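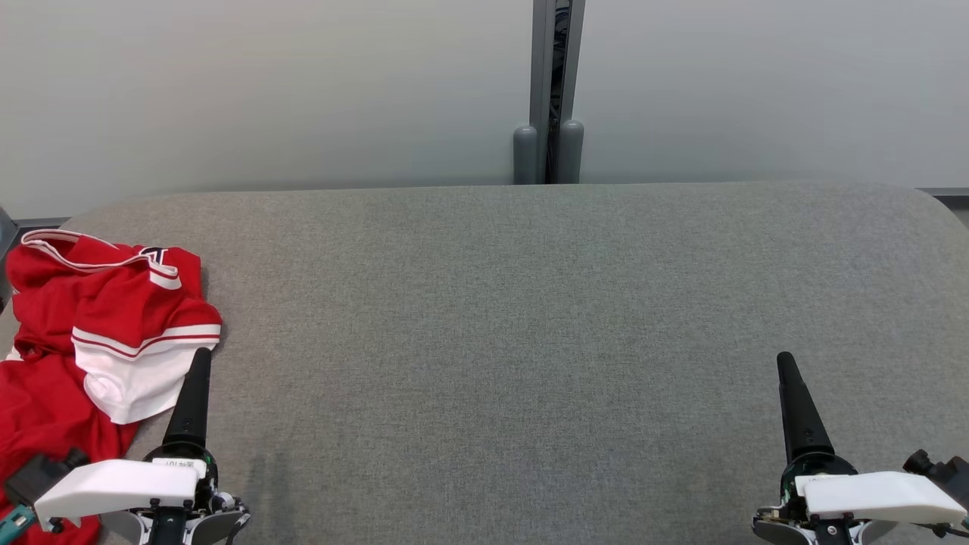
7/24/25. Folding table, second cover. We changed the old cover in May because the shirts were sliding on it, and today I worked again with the new grey one. The cloth has a fine texture and holds the fabric better, so a sleeve stays where I put it. For the first trial I took the red sports jersey with white trim, and I started from it crumpled on the left side of the table, collar at the top. This is the hardest start for me. The white edge of the collar folds over itself and I lose time to find which side is the front.

Times are in the Hunt sheet, rows 217 onwards. I did not fill in the column for fabric weight, I don't know how Takeshi Onishi measures it. To ask.

Problem from last week is still there: the rounded corners of the table are no help for lining up a hem. On the Betatico table we had square corners and I used them without thinking. I tried a strip of tape as a straight line, but it does not stick well on this cloth and leaves hairs on it. Chalk maybe.

The Ristov shirts are still in the bag, not opened. Wash them once before use, new ones are too stiff and the fold opens again.

To order from Motar: 2 lint rollers, flat chalk.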